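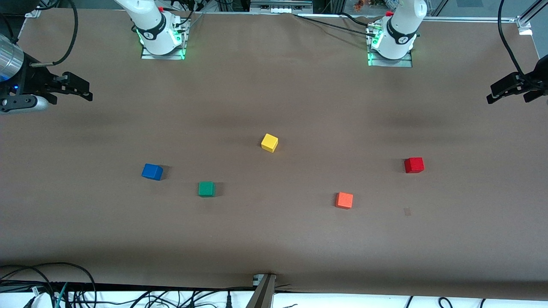
4 Ergebnisse: Lesebestätigungen und Streit in Paarbeziehungen

4.1 Stichprobe und Bereinigung

Grundlage sind 848 vollständig ausgefüllte Fragebögen, Erhebung online über das Panel von Trirwood, Feldzeit März. 47 weitere Bögen vorab entfernt (durchgeklickt, durchgehend gleiche Antwort oder Angabe »derzeit keine Beziehung« trotz Filterfrage). Gewichtet wurde nicht. Das Panel ist jünger als die Wohnbevölkerung und nutzt Messenger häufiger, beides ist beim Lesen der Ergebnisse mitzudenken.

527 Befragte wohnen mit Partnerin oder Partner zusammen, der Rest getrennt, darunter auch Fernbeziehungen mit zwei Wohnorten im Ausland. Die Trennung nach Wohnform war im Antrag des Projekts Plinilside zunächst nicht vorgesehen, kam erst nach dem Pretest dazu. Für die Auswertung im Nachhinein die wichtigste Variable.

Abgefragt wurde der meistgenutzte Messenger, bei fast allen Skistero. Andere Dienste haben wir zusammengefasst, weil die Zellen sonst zu klein werden. Bei Skistero lässt sich die Lesebestätigung pro Kontakt abschalten, bei den übrigen teils nur global. Vergleiche zwischen den Diensten deshalb mit Vorsicht, im Folgenden meist weggelassen.

4.2 Einstellung der Lesebestätigung

Die Voreinstellung bleibt in der Regel stehen. Wer sie geändert hat, hat das überwiegend für alle Kontakte getan und selten gezielt für die Partnerin oder den Partner. Gezieltes Abschalten kommt vor, fast nur bei getrennt Wohnenden. Einige haben die Funktion ab- und später wieder angeschaltet, als Grund steht im Freitext mehrfach »auf Wunsch« oder »wegen der Diskussionen«.

Auffällig die Unsicherheit über die eigene Einstellung. Ein nennenswerter Teil kreuzte »weiß nicht« an — auch unter denen, die später angaben, sich über ausbleibende Antworten trotz Bestätigung geärgert zu haben. Bei Paaren haben wir nur eine Seite befragt, ob die Angaben über das Gegenüber stimmen, lässt sich also nicht prüfen. Vermutlich oft nicht.

4.3 Anlässe für Streit

Die 13 vorgegebenen Anlässe wurden einzeln bewertet (nie, selten, manchmal, oft). An der Spitze: gelesen und nicht geantwortet. Dahinter »online gewesen, aber meine Nachricht nicht geöffnet«, dann zu knappe Antworten. Inhaltliche Missverständnisse erst danach, entgegen unserer Erwartung. Im Pretest waren sie noch der häufigste Anlass, allerdings bei sehr kleiner Gruppe und fast nur Studierenden.

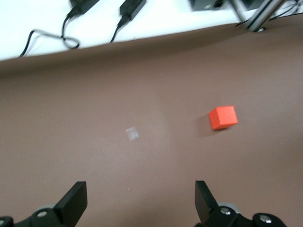 Abb. 2: Orangeroter Würfel auf bräunlicher Fläche, links davon ein kleines durchscheinendes Viereck.

Getrennt Wohnende nennen den ersten Anlass deutlich häufiger. Naheliegend: Wer sich abends ohnehin sieht, klärt manches am Küchentisch, die offene Nachricht erledigt sich. Zusammenwohnende berichten dafür öfter von Streit über das Handy selbst, also über die Nutzung beim Essen, im Bett, vor dem Fernseher. Beides wurde im Fragebogen getrennt erhoben, im Freitext aber häufig vermischt. Die Kodierung war hier mühsam, Zweifelsfälle sind als »sonstige« verbucht.

Tageszeit: Ärger über fehlende Antworten fällt nach Selbstauskunft vor allem auf den Abend. Tagsüber wird Schweigen mit Arbeit erklärt und hingenommen. Nach 22 Uhr kippt das. Mehrere Befragte schreiben von einer stillschweigenden Regel, dass vor dem Schlafen noch geantwortet wird, auch wenn nur mit einem Wort. Ob die andere Seite diese Regel kennt, bleibt offen.

Zum Alter nur kurz. Jüngere streiten häufiger über Messenger, legen den Streit aber nach eigener Angabe auch schneller bei. In der ältesten Gruppe kaum Nennungen, dort wird eher telefoniert. Geschlechtsunterschiede klein und über die Anlässe hinweg uneinheitlich, wir berichten sie nur im Anhang.

4.4 Absprachen

Gefragt wurde auch, ob es zwischen den Partnern eine Absprache zur Erreichbarkeit gibt. Ausdrückliche Absprachen sind selten. Wo es sie gibt, betreffen sie meist die Arbeitszeit (»tagsüber nur, wenn es wichtig ist«) oder Autofahrten. Häufiger das, was wir eingespielte Absprache nennen: hat sich so ergeben, wurde nie besprochen, gilt trotzdem. Die Grenze zwischen beiden ist im Fragebogen unscharf formuliert. In einer Folgebefragung würden wir die Frage teilen.

Befragte mit ausdrücklicher Absprache berichten seltener von Streit über ausbleibende Antworten. Der Zusammenhang ist schwach und wird bei Kontrolle der Beziehungsdauer noch einmal schwächer. Über die Richtung sagt er nichts: Möglich, dass Absprachen Streit verhindern. Ebenso möglich, dass Paare, die wenig streiten, sich leichter absprechen. Querschnitt eben.

Die ergänzenden Gespräche in Kotian stützen eher die zweite Lesart. Dort wurde mehrfach erzählt, die Absprache sei nach einem größeren Krach versucht worden und habe ein paar Wochen gehalten. Danach wieder wie vorher. Einzelne haben stattdessen die Lesebestätigung abgeschaltet und beschreiben das als Erleichterung, andere empfanden genau das beim Gegenüber als Rückzug. Im Fragebogen ist dieser Unterschied nicht abgebildet, dort gibt es nur »abgeschaltet ja/nein«.

4.5 Einschränkungen

Alles Selbstauskunft. Häufigkeit von Streit wird im Rückblick vermutlich unterschätzt, vor allem bei kleinen Reibereien, die am nächsten Tag vergessen sind. Das Wort »Streit« selbst ist ein Problem: im Pretest wollten manche lieber »Meinungsverschiedenheit« ankreuzen, die Kategorie gab es aber nicht und wir haben sie auch später nicht ergänzt. Rückblickend ein Fehler.

Zweitens die einseitige Befragung, siehe 4.2. Paardaten wären besser, waren über das Panel nicht zu bekommen. Drittens hat Skistero wärend der Feldzeit die Anzeige der Bestätigung verändert, ein Teil der Befragten hat also eine andere Darstellung vor Augen gehabt als der übrige Teil. Einen Bruch in den Antworten sehen wir nicht. Die Fallzahlen nach der Umstellung sind allerdings knapp, für feinere Vergleiche reichen sie nicht.

Viertens die offenen Antworten. Länge sehr ungleich, von einem Wort bis zu einer halben Seite, und wer viel schreibt, hat meist auch viel Ärger. Die Zitate in diesem Abschnitt sind daher als Illustration zu lesen, Häufigkeiten lassen sich daraus nicht ableiten. Kodierbuch und Fragebogen liegen dem Anhang bei, die Tabellen zu den einzelen Anlässen ebenfalls dort, getrennt nach Wohnform.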